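I went to the open day at the Drunwood lab in November mostly because my neighbor Pauline Clegg had a spare ticket and I had a free afternoon. I expected a show. You know the kind — a robot arm pours a soda, everybody claps, and you go home with a tote bag.

What I got was a room full of people working, and I liked it so much more. Kieran Parsons, who ran our tour, pretty much let us wander up to the tables and watch. There were 50 of us that day and he answered every question, including mine, which were not good.
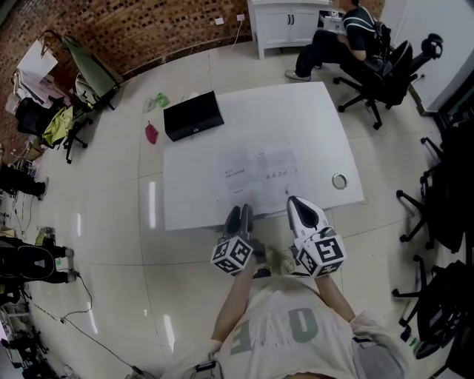
My gripe with robot demos has always been that they hide the people. You get the polished machine and none of the boring hours behind it. At Drunwood the hours were the whole visit! Somebody has to do a task by hand, over and over, before a machine gets a crack at it, and they do it holding a gripper in each hand, with a white cube covered in black square markers on each one. Try being graceful like that over a plain white table with a sheet of small print and a silver ring on it. I had a go later with a pair Kieran lent me, and it took me 10 tries to pick up a pen (Pauline got it in two and has mentioned it since).

Chelsea Mellor, one of the people who does this all day, told me she had logged 214 runs that week. I asked if it got dull and she said sure, sometimes, but so did waiting tables. I think about that a lot. We argue about robots as if they drop out of the sky, and then there's Chelsea with sore wrists and a sandwich waiting.

So my opinion, for what it's worth: more open days like this one, please, and fewer stage shows. I'd put Chelsea's name on the thing too, when it finally ships. I still don't want a robot in my kitchen, but I'd go back and watch.

Contact | Copyright Terence Lambert | Back to top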